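Ticket 286: Table in room 22, marks on the top and items without a place
Opened by: Mateja Softić
Date: 8/6/26
Status: waiting for reply
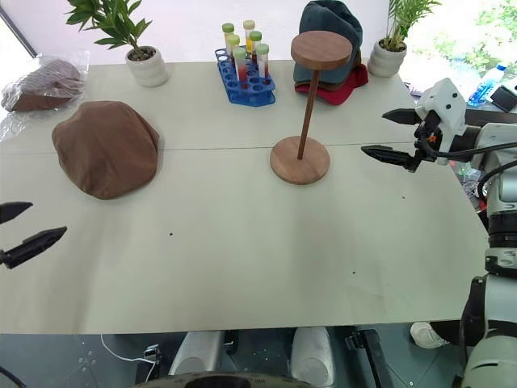
I am writing again because my first message about this table was closed with the answer "please wipe with a soft cloth." I did wipe with a soft cloth. The small black specks on the front part of the top are still there, and I do not know if they are dirt or damage in the surface.

My second question is about the seam. When I put something flat across it, such as the brown cap, it lies fine. But when I write on paper there, the pen falls into the line. Is it possible to fill the seam, or must it stay open?

What I tried until now:
Soft cloth with warm water. No change.
Cloth with a little dish soap. No change.
Fingernail, very gently. One speck maybe became smaller, but I am not sure.

I did not use alcohol, as the Leka care sheet says to ask first.

Reply from Viorica Grgić, Evotbridge building support

Thank you for the clear list. Please do not scratch any more. You can try the white eraser from the Leka kit, dry, on one speck only. If the color of the table changes, stop and write to me. The seam must stay open, it is the joint between two parts of the top. For writing, please put a desk pad over it.

Before somebody comes to look, the table needs to be clear. The tube rack with the six capped tubes should go back to the Adum cabinet, standing up. The plant can go on the windowsill in the hall. The hat stand and all the caps belong to the display, so please keep them together, and leave the second cap in its plastic bag.

Reply from Mateja Softić

I tried the eraser on the speck to the left. It is gone, and the color is the same as before. The other two I will do tomorrow — my eraser is already very small. Could you send one more?

The rack is back in the cabinet. For the plant I need help, the hall windowsill is full.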